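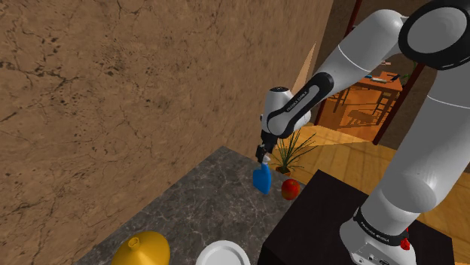
Pre-Purchase Safety and Fit Checklist – Single-Arm Countertop Cell
Project: Satska kitchen bench
Prepared for the equipment budget, December 14, 2023
Status: open, comments welcome in the right-hand column or by reply

Marks used: OK, FIX (must be settled before the order goes in), ASK (question for the supplier)

1. Mounting and base

1.1 Pedestal stands right up against the counter, no gap to trap a hand – OK
Comment: Love this layout. The arm gets its own box-like pedestal and we keep the whole countertop for work. Please keep it in the final plan even if the shared bench quote comes in cheaper.

1.2 Pedestal anchored to the floor – FIX
Comment: The room has wood planks. Geraghty quoted for anchors in concrete, so that line is wrong. Get a new price for a spreader plate.

1.3 Connector panel at the base can be reached without leaning over the counter – ASK
Comment: It sits low on the front of the base. We need to know how much room the plugs take up once they're in. Right-angle plugs are on the Zallanetti parts list, so let's budget for 2 sets.

1.4 Emergency stop within reach from both ends of the counter – FIX
Comment: One stop is budgeted. I want two, and I'd give up the nicer cable covers to get them.

2. Reach and clearances

2.1 Arm reaches past its own pedestal to the countertop, gripper pointing straight down – OK
Comment: Great posture for picking up tall things like the blue bottle. It was the first thing I wanted to check, and I'm so pleased with it!

2.2 Elbow and forearm stay clear of the wall through the full program – ASK
Comment: The stone-textured wall runs along the other side of the counter. We need the swept path from Plurkora, not a drawing of one pose.

2.3 Doorway keeps a clear walking path – FIX
Comment: The opening to the next room is behind the arm. Allow 30 inches between the marked zone and the door posts. Floor tape is cheap, add two rolls.

2.4 Potted plant past the far end of the counter – FIX
Comment: Long leaves, close to the wrist. Move it into the next room before the first powered run. Cost: zero, my favorite line on this sheet.

3. Gripper and handled items

3.1 Fingers suit narrow tops and necks – ASK
Comment: The bottle has a small white top piece like a spray nozzle, and the fingers meet it there. Fine for lining up, but I'd like a grip on the body too. Ask for the price of wider fingers.

3.2 Round items have a way to stay put – FIX
Comment: An apple near the counter edge is a roller. A low removable lip along that side would do it. Budget 64 dollars.

3.3 Breakables kept at the near end during setup – OK
Comment: The yellow vase-like piece and the white plate are well away from the bottle. Write it into the setup sheet so it stays that way – plates cost money as well.

4. Budget and timing

4.1 Spare fingers and fuses in the first order – OK

4.2 Training hours included – FIX
Comment: The quote has none. Put in 8 hours and split them over two visits. People learn so much more on the second one.

4.3 Order held until all FIX items are closed – OK
Comment: We're close! Geraghty's new floor price and the second stop are the two I'm chasing first. Answers on the ASK items can come in any order, just add them under the line they belong to.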